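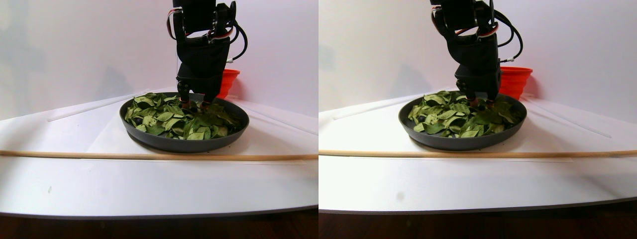 몬세라트 쿠에바스가 집게 ‘노나(Nona)’를 만들기 시작한 것은 샐러드 때문이었다. 데머(Demer)의 작은 식당 주방에서 6년을 일하는 동안 그가 가장 오래 한 일은 잎채소를 집어 그릇에 나누는 일이었다. 식당을 그만둔 뒤에는 집에서 두 정거장 떨어진 공유 작업장 자르네사드(Zarnesard)에 자리를 얻었고, 지금은 저녁마다 그곳에서 노나를 손본다. 11월 3일에 찾아갔을 때도 작업은 진행 중이었다. 검은 집게가 얕은 짙은 회색 팬 위로 내려와 손끝을 초록 잎 더미에 박고 있었고, 몸통에는 빨간색과 흰색의 가는 전선이 감겨 있었다. 쿠에바스는 전선 이야기부터 꺼냈다. “저건 다시 해야 해요. 관절이 움직일 때 당기면 안 되니까 일단 여유를 두고 돌려 놓았는데, 너무 많이 남겼어요.”

그는 기계를 전공하지 않았다. 납땜은 작업장 초보자 강습에서 배웠고, 3차원 설계는 공개 강의를 보며 익혔다. 첫 집게는 손가락이 딱딱했다. 나무토막과 병뚜껑은 잘 집었지만 잎에는 쓸 수 없었다.

“세게 쥐면 잎이 뭉개지고, 약하게 쥐면 미끄러져요. 사람은 그 중간을 생각하지 않고 찾잖아요. 저도 주방에서는 한 번도 생각해 본 적이 없었어요.”

지금 달려 있는 것은 2호기다. 손가락 본체는 단단하게 두고 끝만 무른 재료로 바꿨다. 틀은 직접 출력했고, 재료를 부어 굳히는 일도 작업장 싱크대 옆에서 한다. 처음 몇 벌은 기포가 생겨 버렸다고 한다. 같은 작업장을 쓰는 시우(Siu)가 틀을 천천히 채우고 오래 두드려 보라고 했고, 그 뒤로는 대체로 쓸 만한 것이 나온다.

시우는 제어 프로그램도 함께 보고 있다. 두 사람의 의견이 늘 맞지는 않는다. 시우는 모터에 걸리는 부하만으로 쥐는 힘을 조절할 수 있다고 보고, 쿠에바스는 손끝에 따로 감지기를 넣어야 한다고 생각한다. “시우 말대로 하면 부품이 줄어요. 그건 좋아요. 그런데 젖은 잎하고 마른 잎이 모터 쪽에서는 똑같이 보여요. 저는 그게 불편해요.” 당분간은 시우의 방식으로 가기로 했다. 감지기를 넣으려면 손끝 틀부터 다시 만들어야 한다.

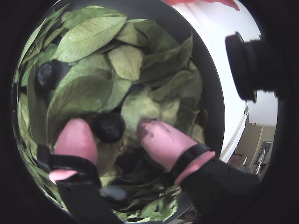
팬 안에서 잎 사이로 들어간 노나의 두 손끝. 오른쪽 손끝에는 짙은 얼룩이 있다.

손끝이 더러워지는 문제는 아직 풀지 못했다. 분홍색의 무른 손끝은 때가 눈에 잘 띈다. 쿠에바스는 색을 바꿀 생각이 없다고 했다. “검은색으로 하면 깨끗해 보이겠죠. 음식 옆에서 쓸 물건이면 보이는 쪽이 맞아요.” 그는 손끝을 끼우고 빼는 방식으로 고쳐 통째로 씻고 싶어 한다. 지금은 분리하는 데 시간이 너무 걸린다.

기록은 공책에 손으로 한다. 지금까지 잎 집기를 2432번 시도했고, 그중 1539번은 잎을 떨어뜨리지 않고 옮겼다. 성공으로 치는 기준은 쿠에바스가 정했다. 잎이 찢어지면 옮겼더라도 따로 적는다. “숫자만 보면 별로죠. 식당에서 이렇게 했으면 첫날 잘렸을 거예요.” 그래도 여름에 쓰던 첫 집게와는 비교할 수 없다고 덧붙였다.

잎 사이에는 검푸르고 둥근 작은 열매도 섞여 있다. 쿠에바스에게 열매는 잎보다 다루기 까다로운 상대다. “잎은 잘못 집어도 그 자리에 있어요. 열매는 굴러가요. 손끝이 옆에서 밀면 더미 밑으로 들어가 버리고, 그러면 저도 한참 찾아요.” 열매만 골라내는 동작은 아직 따로 만들지 않았다. 우선 잎을 들어 올릴 때 열매를 누르지 않는 것이 목표다.

비용을 묻자 그는 공책 뒷장을 펼쳤다. 가장 큰 지출은 모터였고, 2호기 손끝에 든 재료값은 130유로였다. 버린 것까지 모두 넣은 금액이다. 작업장 사용료는 넣지 않았다. 어차피 냈을 돈이라고 했다.

판매할 계획이 있느냐는 질문에는 고개를 저었다. 설계 파일은 손끝 결합부를 고친 다음 공개할 생각이다. 예전에 일하던 식당에서 한번 가져와 보라는 연락이 왔지만 날짜는 잡지 않았다. “거기 주방장은 잎 하나 찢어져도 말하는 사람이에요. 조금 더 하고 갈래요.”

이야기를 마친 뒤 쿠에바스는 공책을 덮고 시우에게 전선 묶는 띠가 남았는지 물었다. 이번 주 안에 몸통 쪽 배선을 새로 하고, 11월 안에 손끝 틀을 다시 출력할 예정이다.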